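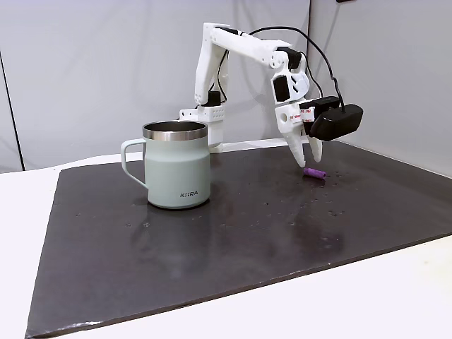 ## 4. Your first shift with the Stitgate arm

The Stitgate takes over the small pick-and-place jobs at a packing or sewing bench, and the person at that bench gets to spend the morning on work that needs a good eye. At Trasotico, where we wrote this section, bench staff now teach the moves themselves — and they're good at it!

1. Switch on the arm and let it finish its homing move. Keep your hands off the mat until the light turns green.
2. Open Fledby on the bench tablet and choose **New task**.
3. Put one part on the mat, under the gripper.
4. Guide the arm through the pick with the teach handle. Go slowly on the way down and stop just above the part before you close the fingers.
5. Save, then repeat from a slightly different spot. Most tasks need 11 good demonstrations.
6. Press **Try it**. Stay at the bench for the first 2 runs.

> **Caution:** Check that the camera cable can swing freely before every run. A snagged cable will stop the arm and can pull the plug loose.

**Note:** Fledby shows a confidence score after each run. Below 91, add more demonstrations before you leave the arm on its own.

### Who does what

The operator who taught a task owns it, and can change or pause it at any time without asking a supervisor. Put your initials in the task name so the next shift knows who to ask. Write down odd behavior in the Bondarchuk log, even if the arm sorted itself out.

Wipe the finger pads every Sunday and replace them after 2,000 picks.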